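Murham's laundry room is back, and I have the clean towels to prove it

I've lived in Murham long enough to remember when the old laundromat on Larken Street closed, and I've been hauling my wash to my sister's place ever since (sorry, sis). So when word got around in November that the town was opening a new shared laundry on the ground floor of the old Fung Bakery building, I was there before nine in the morning with two bags and a pocket full of quarters. You don't need the quarters, by the way. You pay at the desk or with a card they give you.

The council voted the money through in the spring, and 679 households signed the petition that got it onto the agenda in the first place. I signed it, my neighbors signed it, and I'm pretty sure half the line at the post office signed it while waiting for stamps. The building sat dark for four years before this, so it's just nice to see the lights on again!
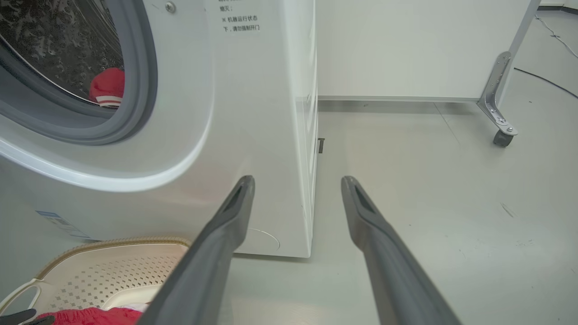 What it costs and when it's open

A wash is $4 and drying is included, and I had to ask twice because I didn't believe it. The doors open at 6 a.m. and close at 10 p.m., with the last wash starting at 8:30. Seniors and anyone with a Murham library card get one free wash a month. You do have to sign up for that at the desk, so bring the card with you the first time.

You bring your own soap for now. The shop next door sells the small boxes, but they were already out when I went over, so maybe pick some up on the way. There's a folding table and a bench along the window, and the old bakery clock is still up on the wall, still running a little fast. I'd forgotten how much I liked that clock.

The bus from Niltberg stops right outside, and I met a couple of people who had ridden in with their laundry in those big blue shopping bags. They told me the nearest place to them wants nearly double. The town hasn't decided yet if out-of-town folks will pay the same price after the winter, and I hope they leave it alone.

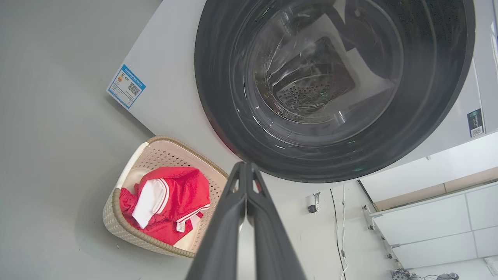

Still to come

The back room is supposed to turn into a mending corner, with a couple of sewing machines and a swap shelf for kids' clothes. The town says spring, and I'll believe it when I see it, but the shelf is already built and somebody has left a very small pair of rain boots on it. If you have outgrown kids' stuff in decent shape, the desk is taking it until 5 p.m. Parking is on the Larken Street side only, and the bakery lot is still fenced off while they redo the drain.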